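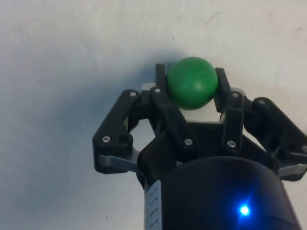
A green ball held between the inner fingers of the gripper. Wrist camera view.

How to Watch a Gripper Demo Without Being Sold One
By Muammer Soylu, December

I went to the Pruvberg open day with a notebook and a bad attitude. I have sat through enough of these to know that a robot picking up a ball tells you very little, and they always start with the ball. If you have been invited to one and somebody at work expects a report from you, do it in this order.

1. Get there before the crowd. Doors opened at 8 in the morning and the first hour was quiet enough to ask for repeats. By lunch the operator was running the same routine on a loop and answering from a card.

2. Look at the contact first. A ball is a forgiving object. It has no wrong way up, and two fingers pressing at its widest point will hold it if they close anywhere near the middle. Write down where the fingers touch and move on. Do not clap.

3. Ask for the wrist camera feed on a screen you can stand next to. You want to see what the camera sees when the hand is full. With the ball up between the fingers, a good part of the view is gripper and ball. Ask what the software does about that. I got "it's handled," so I wrote down "not answered."

4. Ask for a different background. Ours was a plain off-white wall, and a solid green ball in front of a plain wall is an easy thing to find. I asked for a patterned cloth. They said after the break. I stayed until after the break and asked again — no cloth.

5. Bring your own parts. Muthoni Mfaume from Proststead brought a bag of molded caps and asked them to try one. It took some persuading. Whatever happens with your part, write it down before anyone explains it to you.

6. Pin down every number. The handout said 3967 cycles. Cycles of what? Closing on nothing, or closing on a load? The rep told me 958 of them were "with object," and he could not say which object. Leave a column for this in your notes, and expect it to stay mostly blank.

7. Look at the hardware up close when the arm is stopped and they say it is safe. Find the screws at the finger joints. Ask which ones get checked, how often, and whether you can swap a finger yourself. I was quoted 70 minutes for a swap by a trained person. I would plan on more.

8. Get the same answers from someone else. Zurnent and Avcı both sell into our kind of shop, and I sent them my list unchanged. One has replied so far.

I may go back in the spring if they agree to the cloth. The blank note sheet is available on request.

Questions and corrections: write to Muammer Soylu, care of the workshop desk. © Muammer Soylu. All rights reserved. Back to top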